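About Markham Paper

Markham Paper supplies drawing, printing and craft papers to schools, libraries and small printers. The company was formed when the Vorkden and Kazmi warehouses were merged, and it now keeps 841 papers in stock at its site in Brallerlow. Sheets are sold singly or in packs of 100, and coloured papers can be matched to a sample sent by post.
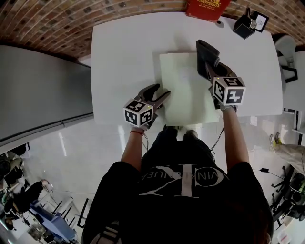

Brallerlow Library writes that the pale colours ordered for its reading room displays have kept their shade through two summers, and that it would welcome a heavier weight in the same range. Heavier sheets will be added in December.

Orders are packed 52 weeks of the year – public holidays excepted – and schools may pay by invoice. Offcuts are set aside for local nurseries, which may collect them free of charge.

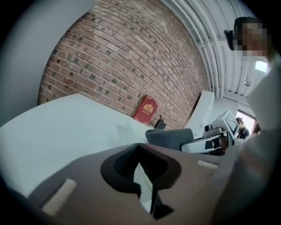 Visiting and Contact

The trade counter is open by appointment. Sample books may be borrowed for 2 weeks.

Page last revised Nov 28, 2022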